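Home | Knowledge Base | Open Tickets | Closed Tickets | Site Rules | Log In

Kälin Automation Support
Closed ticket: Two-arm cell, lockout step fails review

Opened by: Flurina Gruber
Handled by: Tomás Conneely
Site: Plavach
Cell controller: Lakomton
Priority: Normal
Status: Closed, with one change to the site rules

Original report

The two-arm cell will not pass the monthly rules check. The reviewer marked item 11, "Energy isolation before entry," as not met. The written procedure says to stop the cell from the pendant, wait for both arms to hold position, then open the door. We have worked that way since the cell was put in. The door switch works and the arms do stop. I need to know if the procedure is wrong or if the check sheet is asking for something that applies to bigger machines.

The second problem may be connected. After the door is closed, the right arm sometimes will not take a start command until the controller has been restarted. The left arm takes it every time. The message on the pendant is "Enable chain open, channel 2."

What I tried before opening the ticket:
- Closed the door again, harder. Same message.
- Cleared the fault from the pendant. It comes back.
- Restarted the controller. The message goes away for the rest of the shift, sometimes longer.

First reply, 9:40 a.m.

The check sheet is right and the procedure has to change. A stop from the pendant is a control stop. The drives can still have power behind them and the only thing keeping the arms still is the controller. That is fine for watching a task or moving on to the next one. It is not isolation, and it does not count as isolation for anyone putting hands or head inside the enclosure to work on the equipment.

Please send me the following:
1. The current written procedure, all pages.
2. A list of every energy source feeding the cell. Include air if there is any.
3. Who holds keys to the lockout padlocks, and how many keys each lock has.
4. The controller fault log for July.

Leave the enable fault alone for now. Do not jumper channel 2 to get through the shift. If it faults and you need to go in, switch off at the main disconnect and lock it.

Flurina's answer, 11:15 a.m.

Procedure and log are attached. Energy sources are the main feed to the controller cabinet and a separate 24-volt supply for the grippers. No air. The 24-volt supply is not in the procedure and I did not know it had its own breaker until I went looking. It stays on when the main disconnect is off.

Keys: each padlock has two. One goes with the person and the spare hangs on a hook by the cabinet. The hook is open and anybody can take from it.

We also have a question about props. The cell is being used for handling tasks with lockout hardware, so there are padlocks and tags inside the enclosure as work pieces. The reviewer asked how a person walking up would tell a work piece from a lock that is doing its job. I didn't have a good answer.

Second reply, 1:30 p.m.

There are three findings now, so I am splitting them up.

Finding A, isolation. The gripper supply needs to go in the procedure with its own lock point. A gripper that loses arm power and keeps its own power can still open or close. If it is holding something, it can drop it. The step has to say what to do with a held part before power comes off: run the release, put the part on the floor of the cell, and bring both arms to the parked position. If the arms can't be moved, support the part and write that down on the entry sheet.

Finding B, keys. Take the spare keys off the hook today. One person, one lock, one key. The spare goes into a sealed envelope with the shift lead, and opening it follows the lock removal form.

Finding C, work pieces. Lockout hardware used as handling stock has to be kept apart from lockout hardware used for safety. I would not depend on people remembering which is which.

The task in the cell is a tag handling step. An orange-red tag with a silver shackle is held in the left gripper, the right gripper is reaching for it, and a black padlock is on the floor between the arms.

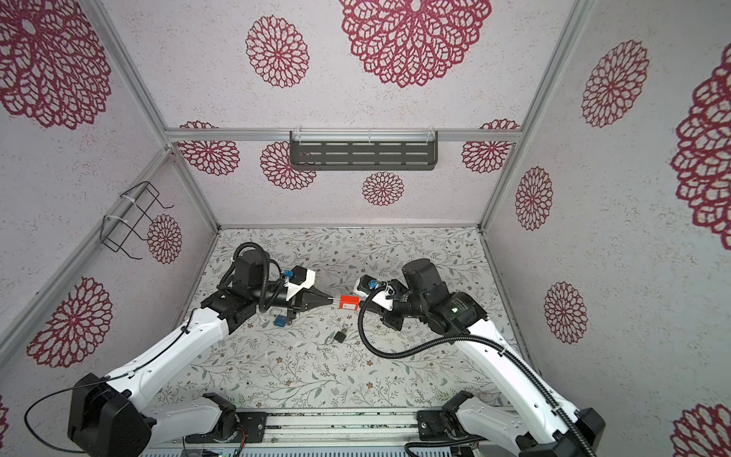 Svenja Fankhauser wrote back within the hour that paint would be enough. Her point was that real locks at Plavach are already issued by name, so a work piece could simply get a stripe and the word STOCK on both faces. She did not want a second storage cabinet if marking would do the same thing.

I agreed to the marking and kept the storage part. A stripe can wear off after enough gripping. The rule as written now says stock pieces are marked, logged into the cell at the start of a run and logged out at the end, and never stored with issued locks. A stock piece found outside the cell is handed in. It is never hung on a disconnect, even for a minute.

Enable fault, channel 2

The July log shows the channel 2 fault only after a door opening, never in the middle of a run. The two channels of the door switch are supposed to change state together. The controller allows a short difference between them and faults if one is late. Channel 2 was late every time.

Checked in this order, with the main disconnect and the 24-volt breaker both off and locked:
- Door switch mounting. One screw backed out part of a turn. Tightened.
- Actuator alignment. Slightly low. Reset to the center of the switch.
- Connector at the cabinet end. Seated properly.
- Wiring to channel 2. Continuity good, no damage found.

After power was restored, Flurina opened and closed the door while I watched the inputs remotely. Both channels changed within the allowed time on every try. The fault has not come back. If it does, replace the switch. The discrepancy time must not be made longer in the controller to hide it. I mention this because Hermine Haslinger found exactly that change on a cell at Zelanham, and it had been there through two reviews.

Revised entry procedure, short form

1. Tell everyone working at the cell.
2. Release any held part and park both arms.
3. Stop the cell from the pendant.
4. Switch off the main disconnect. Apply your lock and tag.
5. Switch off the 24-volt gripper breaker. Apply your lock and tag.
6. Try to start each arm and each gripper from the pendant. If the pendant is dead, check for zero voltage at the test points.
7. Open the door and do the work.
8. On the way out, count tools and stock pieces against the sheet.
9. Close the door. Each person removes their own locks.
10. Restore power and run at reduced speed for the first cycle.

The pendant stop by itself is still allowed for looking through the closed door. It is not allowed for reaching in, including to pick up a dropped part.

Closing note

Item 11 was checked again against the revised procedure and marked as met. The cell went back to normal use the same afternoon. The change to the site rules covers stock pieces only and is filed under Work Pieces, Safety Look-Alikes.

Comments (4)

Meinrad Zaugg
Step 6 is missing from our copy of the procedure on the other line. Can the short form be posted for all cells or does each one need its own?

Tomás Conneely
Each one needs its own. The lock points are different. Copy the layout and walk the cell before you fill it in.

Hermine Haslinger
Please add to Finding A that a cycle counter reset is not proof of power off. We had a cell with 1,000 cycles on the display go to zero and someone took that to mean it was dead.

Flurina Gruber
Added. Spare keys are in the envelope and the hook has been taken down.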